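How a Robot Sorts Shapes
A visit to the open day at Feltell, Wastport

Most people can pick up a toy block without thinking about it. A robot has to work out every part of the job: where the block is, which way it is turned, how wide to open its fingers and how hard to squeeze. On 15/08/2020 the Feltell workshop in Wastport opened its doors so that children could see how this is done. This page explains what was shown, and what the words mean.

The arm

The robot at the open day is called Plarwood. It is an arm bolted to a heavy base. It has 6 joints. A joint is a place where the arm can bend or turn, like your elbow or your wrist. Each joint has its own motor, and each motor has a sensor that measures how far the joint has turned.

With 6 joints, an arm can put its hand at almost any point it can reach, and can tilt the hand in any direction. With fewer joints, some positions and tilts are not possible. You can test this yourself. Hold your elbow straight and try to touch your nose.

The hand of a robot is called a gripper. Plarwood's gripper has two flat fingers that slide together and apart. It cannot curl its fingers as you can. It can only pinch.

The table

The robot works on a metal table with holes in it. The holes are in straight rows, and the distance from one hole to the next is always the same. Parts can be bolted down and will stay exactly where they are put. If a part is taken off for cleaning, it can go back in the same holes.

A board goes on top of the table, and the blocks go on the board. The board must not slide. If it moved by the width of a pencil, everything on it would move too, and positions the robot had already measured would be wrong.

The task

The task at the open day was grouping. The robot is given a set of plastic blocks in several shapes and colors and a list of which blocks belong together. It must bring them into groups. The list can use any rule. "Put the same colors together" is one rule. "Put the round things together" is another. A person types in the rule before the run starts. A run is one try at the task, from start to finish.
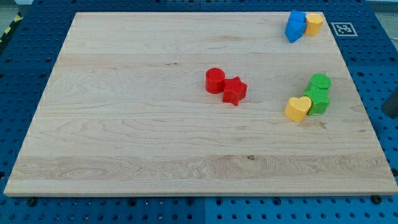 Blocks on the work board. The black-and-white square on the table, past the corner of the board, is a marker.

Look at the two red blocks. One is a cylinder and one is a star, so they match by color and differ by shape. The yellow heart is next to a green block, and the yellow hexagonal block is beside a blue one. If the rule were "same colors together," the red pair would pass the check and the two yellow blocks would not, as they are in different groups.

The marker

The marker works a little like a street sign for the robot's camera. The computer knows the true size of the square and the pattern inside it. When the camera sees the square, the computer compares what it sees with what it knows. If the square looks small, the camera is far away. If it looks squashed to one side, the camera is looking from an angle. From this the computer calculates where the camera is, and then where the blocks are.

A plain black square would look the same after a quarter turn. The pattern inside shows the computer which side is the top.

How the robot makes a move

1. The camera takes a picture of the board.
2. The computer finds each block in the picture by its color and outline.
3. The computer chooses a block to move and a place to put it.
4. It plans a path for the arm that does not hit the other blocks.
5. The arm moves above the block, goes down, and the gripper closes.
6. The arm lifts the block, carries it over and sets it down.
7. The camera takes a new picture, and the steps begin again.

Step 7 matters. A block can tip over or slip when the fingers let go. The new picture tells the computer where the block ended up.

Which shapes are hard?

A cylinder standing up is easy to grip. It is the same width from every side, so the fingers can come in from any direction. A block with a square top has two good directions. The fingers need to meet two flat sides that face each other.

A star is harder. Its points stick out, and a flat finger may touch only the tip of one. The block can then spin as the gripper closes. A heart has a similar problem, with two round lobes at one end and a point at the other.

Blocks that touch are a different kind of problem. There may be no gap for a finger to go into. The robot can push one block away first, or it can grip the pair from the outside and move both. Plarwood is programmed to push. Two touching blocks of the same color can also confuse the camera, which may read them as one large block.

Practice runs

Fatima Engelbrecht, who programs the arm, told visitors that the computer had stored 3,736 practice runs before the open day. The first 1,000 were done slowly, with a person holding the stop button. Failed runs are kept along with the good ones. The computer compares the two kinds to learn which grips tend to slip.

One run at the open day took around 12 minutes. Most of that time was spent on planning and taking pictures - the arm itself was moving for only a small part of it.

Safety at the workshop

Visitors stood behind a line on the floor while the arm was switched on. The arm does not know that a person is near unless a sensor tells it. The stop button is large and red, and pressing it cuts the power to the motors.

Words to know

Gripper: the hand of a robot.
Joint: a place where the arm bends or turns.
Marker: a printed pattern that helps a camera find its position.
Run: one try at a task.
Sensor: a part that measures something, such as light, distance or turning.

Try it at home

You need a few blocks, a tray and a partner. Hold two rulers, one in each hand, and use them as flat fingers. Your partner reads out a rule, and you sort the blocks with the rulers only. Then try again with one eye closed. Write down which shapes you dropped.

The next open day is planned for April at the Mahawong building. Children need to bring an adult and wear closed shoes.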